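Kesavum amplía a 82 meses la garantía de sus sofás y butacas y abre en Wetport un taller propio de reparación

La cobertura se aplica a los pedidos nuevos y a los entregados desde agosto, e incluye estructura, suspensión y mecanismos
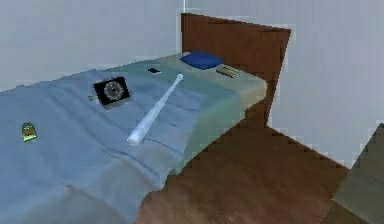 Recreación digital de un dormitorio con cama y cabecero de madera.

Wetport, jueves 14 de diciembre. Kesavum, empresa dedicada a la fabricación y venta de mobiliario para el hogar, anuncia la ampliación de la garantía comercial de sus sofás, sofás cama y butacas reclinables, que pasa a ser de 82 meses desde la fecha de entrega. La medida coincide con la apertura de un taller de reparación en Wetport, junto al almacén desde el que se preparan los envíos de la compañía.

La nueva cobertura afecta a todos los modelos tapizados de las colecciones Volendale y Fabbri. Se aplica de forma automática a los pedidos realizados a partir de hoy y también a los muebles entregados desde el mes de agosto. Los clientes de este segundo grupo no tienen que hacer ningún trámite. Recibirán un documento actualizado en la dirección de correo que facilitaron al comprar, y el documento anterior dejará de tener efecto.

Qué cubre la garantía

La garantía comercial comprende los defectos de material y de fabricación en las siguientes partes del mueble:

Estructura interior, incluidas las uniones y los refuerzos.
Suspensión del asiento y del respaldo.
Mecanismos de apertura de los sofás cama.
Mecanismos reclinables manuales y eléctricos, con sus motores, cables y mandos.
Patas y herrajes.

Las espumas de asiento y los tejidos tienen un plazo propio de 3 años. En el caso de las espumas se considera defecto la pérdida de altura que supere el valor indicado en la ficha de cada modelo. En el de los tejidos se cubren las costuras abiertas y los fallos de la trama, pero no las manchas, los arañazos de animales, las quemaduras ni la decoloración por exposición directa al sol.

Quedan fuera también los daños causados por un montaje distinto al descrito en las instrucciones y los muebles instalados en locales abiertos al público. Para hoteles, oficinas y salas de espera, Kesavum mantiene un contrato específico que se negocia con cada cliente.

La garantía comercial se suma a los derechos que la ley reconoce al consumidor y no los limita.

Un taller para no cambiar el mueble entero

Hasta ahora, las averías que no podían resolverse en el domicilio se enviaban a talleres externos. Con la apertura del centro de Wetport, la empresa asume ese trabajo con personal propio. El taller ocupa 535 metros cuadrados y dispone de zona de recepción, bancos de carpintería, área de tapicería y un puesto de pruebas para mecanismos.

El procedimiento será el mismo en todos los casos. El cliente comunica la incidencia por teléfono o mediante el formulario de la web, con el número de pedido y unas fotografías. Si el problema se resuelve con una pieza que el propio cliente puede montar, Kesavum la envía sin cargo con las instrucciones correspondientes. Si requiere herramientas o desmontaje, se concierta la visita de un técnico. El traslado al taller se reserva para las reparaciones de estructura y los retapizados completos, y el transporte de ida y vuelta corre a cargo de la empresa mientras la garantía esté vigente.

Cuando una pieza no tenga arreglo, se sustituirá el módulo afectado. Los sofás de la colección Volendale se fabrican por módulos independientes, de modo que un asiento o un brazo puede cambiarse sin retirar el resto. En la colección Fabbri, de estructura continua, la sustitución será del mueble completo y se hará por el mismo modelo o, si ya no se fabrica, por otro de precio equivalente a elección del cliente.

Recambios después de la garantía

Kesavum ha incorporado a su catálogo 74 referencias de recambio para los modelos tapizados. Entre ellas hay patas, muelles de gas, bisagras, mandos, transformadores, rellenos de cojín y fundas. Podrán comprarse por separado durante la garantía y una vez terminada, con o sin servicio de instalación.

Los propietarios de muebles fuera de garantía podrán además solicitar un presupuesto al taller. El presupuesto es gratuito si se hace a partir de fotografías – la visita a domicilio sí tiene un coste, que se descuenta de la factura cuando el cliente acepta la reparación. Las reparaciones de pago llevan su propia cobertura, que figura por escrito en cada presupuesto y se limita a la parte reparada.

Para los tejidos descatalogados, el taller propondrá la tela disponible más próxima en color y composición y enviará una muestra antes de empezar el trabajo. No se cortará ningún tejido sin la aceptación por escrito del cliente.

Precios y condiciones de compra

La ampliación de la garantía no modifica los precios de venta publicados en la web. Tampoco cambian los plazos de entrega ni la política de devoluciones. Los sofás y butacas de medidas estándar pueden devolverse en las condiciones habituales, siempre que conserven las etiquetas y no presenten señales de uso. Los fabricados a medida o con tela aportada por el cliente no admiten devolución, salvo defecto.

La garantía está ligada al mueble. Quien compre un sofá de segunda mano podrá hacer uso del tiempo restante si presenta la factura original. El cambio de domicilio no interrumpe la cobertura dentro de la zona de reparto, pero conviene comunicarlo al servicio de atención al cliente para que las visitas se asignen a la ruta adecuada.

Las colecciones de camas, mesas y almacenaje conservan por el momento sus condiciones actuales, que pueden consultarse en la ficha de cada producto.

Calendario de apertura

El taller empieza a recibir muebles esta misma semana. En una primera fase atenderá únicamente reparaciones en garantía – las solicitudes de presupuesto para muebles fuera de plazo se admiten ya por la web y se tramitarán por orden de llegada. Las incidencias que estaban abiertas en talleres externos se terminarán donde se iniciaron, sin cambios para el cliente.

El taller no dispone de atención directa al público. Las entregas y recogidas se hacen siempre con cita, a través del servicio de transporte de la empresa.

Sobre Kesavum

Kesavum diseña, fabrica y vende muebles para sala de estar, comedor y dormitorio. Comercializa sus productos por internet y en su exposición de Wetport, donde pueden probarse los modelos de las colecciones Volendale y Fabbri y solicitarse muestras de tejido.

Contacto para medios

Departamento de Comunicación de Kesavum, Wetport
Las condiciones completas de la garantía y las fichas de los modelos incluidos se facilitan a los medios que las soliciten.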